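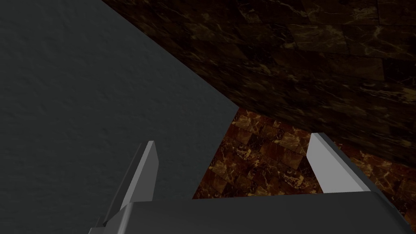
Pernbridge Hearing Access Project
Progress report to the Jasińska Fund

Submitted by: Irena Sikora, Project Manager
Date: May 27, 2026

1. Purpose of this report

This report sets out progress on the Pernbridge Hearing Access Project since the interim statement sent to the Fund in February. It covers the home visiting service, the repair and cleaning sessions, the lending of listening equipment, staff changes and spending. It also asks the Fund to agree one change to the plan for the remaining part of the grant period.

The project supports adults who have already been given hearing aids but do not wear them regularly. Our first survey of residents found that many people had stopped using their aids within a few months of fitting. The reasons given most often were discomfort, whistling, flat batteries and uncertainty about how to clean the tubing. These are small matters to put right, but the nearest audiology department is a bus journey and a change away, and appointments for minor problems can be hard to get.

2. Home visits

The visiting service has now seen 244 residents. Most received one visit and a follow-up telephone call. Where the resident found the telephone difficult, the follow-up was made by letter or through a family member, with the resident's consent.

Visits are carried out by Kazimiera Kubiak and Thulani Mtshali, who work separate areas on either side of the river. Each visit lasts up to an hour. The first part is spent listening to the resident's account of where and when they struggle to hear, and the aids themselves are not handled until that conversation is finished. This order was adopted after the early visits, when residents told us they had felt hurried into a demonstration.

Retubing remains the most common task. Ear moulds that no longer fit are outside our remit and are referred back to audiology on an agreed form. The referral form was shortened to a single page in February at the department's request, and we are told it is now reaching the correct desk. Before that, a number of forms had been sent back to us because they lacked a clinic reference which residents could not reasonably be expected to know.

Visits to the outlying farms have been slower than planned. The road beyond Grernus was closed for drainage works for much of the spring and the diversion is long. Mr Mtshali has grouped these visits together so that he makes fewer journeys, and this has meant a longer wait for a few households. All of them have been written to.

3. Repair and cleaning sessions

Drop-in sessions have been held at 16 places, including the library, the two sheltered housing schemes, the Methodist hall and the day centre at Grernus. Attendance has been uneven. The library sessions are consistently full, while the evening sessions at the hall have attracted very few people and will stop at the end of June.
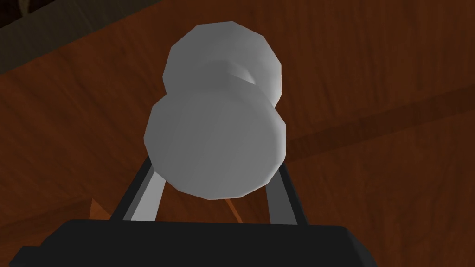
Residents who came to the library sessions often arrived for another reason and stayed when they saw the sign. We have therefore moved the table closer to the entrance – with the agreement of the library manager – and have asked for the background music in the foyer to be switched off during session hours. It has been, although it needs asking each time.

At the day centre, staff requested a short training course of their own. Bożena Śliwiński delivered this over two afternoons. It covered changing batteries, checking for wax, recognising the difference between left and right aids, and storing aids safely at night. The centre manager has since asked whether the course could be repeated for new starters, and a date is being arranged for the autumn.

4. Lending of listening equipment

The lending collection was a small part of the original bid and has been in greater demand than expected. It consists of personal listeners, television listeners and flashing doorbells, lent for up to eight weeks. At the time of writing all eight television listeners are on loan and there is a waiting list. Doorbells are borrowed less often, but those who borrow them tend to buy their own afterwards.

Two items have been returned damaged and one has not been returned. We do not charge a deposit and do not propose to introduce one. A reminder letter is now sent in the sixth week, and this appears to be sufficient in most cases.

Our supplier, Farkska, changed its delivery terms in the spring and now asks for payment in full with each order. This has no effect on the total cost but does affect cash flow, and our finance officer has adjusted the forecast accordingly.

5. Staffing

Ülle Rimkutė left the post of project administrator in March. The post was vacant for five weeks, during which telephone enquiries were answered by the main office. Some callers waited longer than our standard of three working days and we regret this. The new administrator is in post and the backlog has been cleared.

6. Spending

Spending is in line with the agreed budget, with two exceptions. Travel is lower than forecast as a result of the road closure and is expected to recover over the summer. Printing is overspent by £900. This followed the decision to reissue the cleaning guide in larger type after residents reported that the first edition was hard to read. Remaining copies of the first edition have been passed to the day centre for staff use.

We ask the Fund to agree that the printing overspend be met from the money set aside for evening hall hire, which will no longer be needed. No increase in the grant is requested.

7. Next period

The main work planned is as follows.

Completion of first visits to the outlying farms before the end of September.

A second round of telephone calls to residents visited in the first months of the project, to ask whether they are still wearing their aids.

Purchase of further television listeners, subject to available funds.

Repeat of the day centre course.

A discussion with audiology on whether our visitors may hold a small stock of spare tubing and domes at the library. The department has agreed in principle, and the storage arrangements are still to be settled.

Questions on this report should be addressed to Irena Sikora at the project office. Full accounts for the period will follow under separate cover.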